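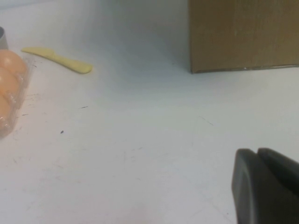 Robot arm at the kitchen table: working rules

Clear a strip of table in front of the gripper before starting the arm. Eggs stay in their carton, set toward the edge.

Use plastic knives only. Lay them flat, never propped on a carton or a box. Keep hands off the table while the arm is powered.
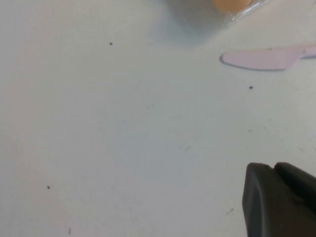 Page last changed: May 5, 2021

Clear plastic containers are hard for some cameras to pick out. Check each new one at low speed first.

Wipe the tabletop every 24 cycles. Scuffs can stay, but specks should come off before the camera is recalibrated. Log any contact with the table and send it to Hongmei Lu.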